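Gripper trial bench, wrist-mounted units
Pre-use inspection checklist, with comments
Bench: Drusham, main workshop
Completed by: Nnamdi Okonkwo
Read over by: Zane Eglītis
Month: May
Units under comparison: Akoro two-finger, Voltetti two-finger
Controller: Tkachenko, same one for both

Before you start, a word on how I fill this in. The boxes on the left of the old form only ever allowed a yes or a no, and I found I was writing all the useful things up the margin, so Zane kindly agreed we could have a comments line under each item. Please do use it, even if it feels like chatter. Half of what we know about these grippers came out of somebody grumbling in the margin.

Marks used: OK, ATTENTION, FAIL, N/A.

SECTION A. AREA AND PEOPLE

A1. Emergency stop within reach of both chairs: OK
Comment: Pressed and reset from each chair in turn. The button nearer the door is a bit stiff to twist back, though it does come back every time. I would still like it changed before the summer.

A2. Floor line repainted and visible: ATTENTION
Comment: Visible, yes. Repainted, no. It has worn thin where everybody cuts the corner on the way to the kettle, me included.

A3. Long hair, lanyards, loose sleeves: OK
Comment: Lanyards on the hook please, not tucked into a shirt. A tucked lanyard swings out when you lean over.

A4. Second person present for any powered work at the fingers: OK
Comment: Zane sat in from 9.30 until we broke for lunch, and I stopped when he stopped.

SECTION B. ARM AND MOUNT

B1. Wrist bolts checked with the torque wrench: OK
Comment: All held. I put a fresh stripe of paint pen over each head so that the next person can see at a glance if one has crept.

B2. Cable has slack through the full turn of the wrist: ATTENTION
Comment: Fine with the Voltetti fitted. With the Akoro on, the plug comes out at the side and the cable goes tight at the far end of the turn. I have moved the clip along by one hole and it is better, but I wouldn't call it good. Please don't run the full turn at working speed until we have the angled plug.

B3. Wrist camera secure and lens wiped: OK
Comment: Use the cloth in the drawer and nothing else. The view needs to take in the tips of both fingers, or the comparison later is hardly worth having.

B4. Speed limit set on the controller before the fingers are powered: OK
Comment: Trial setting loaded and read back aloud. It is an old habit from a previous job and I know it sounds daft in a quiet room, but I do find it catches things.

SECTION C. FINGERS AND PADS

C1. Fingers free of cracks, burrs and sharp edges: OK
Comment: Run a gloved thumb along the inner edge with the power off and the key in your pocket. Both pairs felt smooth.

C2. Pads firmly attached and in fair condition: ATTENTION
Comment: I have gone back and forth on this one, so do bear with me. We look for three different things here and the old form lumped them together: whether the pad is coming away, whether it has gone smooth, and whether it is fraying. A frayed pad can still hold very nicely, and I have seen one carry on for weeks. The trouble is that the loose fibres reach past the pad and touch the work before the finger does, and then you are no longer comparing one gripper with another, you are comparing two states of wear. 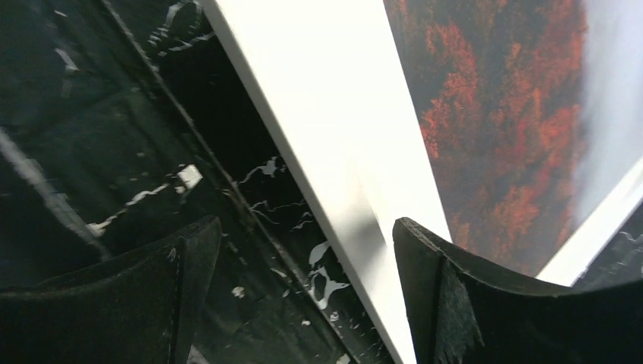
So my rule for this trial, and Zane has agreed to it, is that any pad with a ragged edge gets marked ATTENTION and the run is noted as a worn-pad run. It may still go ahead. It simply doesn't get averaged in with the clean ones. Where a pad is lifting from its backing it is a FAIL, and the finger comes off until it has been seen to.

C3. Lint and dust brushed off: ATTENTION
Comment: The matte black shows every speck, bless it. A soft brush does the job. Please don't use sticky tape, as it pulls at the surface and starts the very fraying we are trying to keep an eye on.

C4. Cycle count written in the log: OK
Comment: The present Voltetti pads stand at 600 closes. Our own limit is 2,000, and I'd be happy to see us change them well before then. The Akoro count was started afresh with the new pair.

C5. Spare pads on the shelf: ATTENTION
Comment: 2 sets left in the tin. Zane has the order form.

SECTION D. WORK PIECES AND SURFACE

D1. Pieces sit steady before the fingers approach: OK
Comment: Flat and thin-edged pieces are the awkward ones. If the edge is at a slant to the fingers, one tip will reach it ahead of the other and push. Take the approach slowly and be ready to stop.

D2. Printed or glossy faces kept clear of the tips: OK
Comment: Prints mark easily. If a print needs to stay near the grip, leave yourself some margin and watch the approach on the camera as well as by eye.

D3. Glare checked on the camera view: ATTENTION
Comment: Shiny dark surfaces throw the lamp straight back, and plain white ones can wash out until you lose the detail you wanted. I turned the lamp down to 86 on its dial and will leave it there for both grippers. If you alter it, please write down what you altered it to.

SECTION E. SHUTTING DOWN

E1. Fingers opened and arm parked: OK
E2. Controller off, key back on its hook: OK
Comment: The proper hook, by the first aid box.
E3. Log signed by both people: OK

OVERALL RESULT: Fit for use with the restrictions at B2 and C2.

Note from Zane: Agreed on all of it. I'd only add to D1 that the Voltetti fingers close a touch sooner than the Akoro ones on the same command, so give yourself a moment longer when you swap over. I will chase the angled plug and the pads together and put a note in the log when they arrive.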